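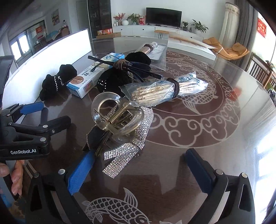 1/7/24

Home late and too wound up to sleep, so I'm writing this with a cup of tea going cold beside me and my shoes still on. Second night of the gripper project and I think I may be hooked, which is a silly thing for a woman of my age to say about a night class, but there it is!

Heather Nepia had us practising pick-ups for the whole two hours. I'd pictured blocks, nice square ones, and she laughed when I said so and told me blocks were for the first night only. She wants things that squash and slide and catch on each other, the sort of stuff that lives in the bottom of anybody's handbag. Hair accessories are dreadful. I had no idea. The clear claw clip was my particular enemy (I dropped it five times, and once it took the rhinestone bow along for company), while Ashton went straight for a packet of wooden sticks and got it up first go, the show-off. He says the trick is to open the jaws wide and come in slowly, and then not to squeeze half as hard as you want to. I squeeze everything too hard. Mum used to say the same about my pastry.

The shiny table is lovely, with carp all over it, and I kept losing my place because I was admiring the scales. Ghada had to say my name twice. She and I are sharing the logbook, and between us we've got 41 tries written down, though my handwriting goes to pieces near the end and she may have to guess at a few. Heather would like around 124 from each pair before we start on the sorting program in September, so we've a fair way to go.

Shayne asked whether a robot would really learn anything from my fumbling. Heather said she'd sooner have an honest fumble than a fluke, and I've been feeling quite pleased about that ever since.

Must remember for next time: reading glasses, the blue pen, Ashton's container back to him (washed), and ask Heather how you get hold of velvet without dragging it. My wrist is sore. Bed.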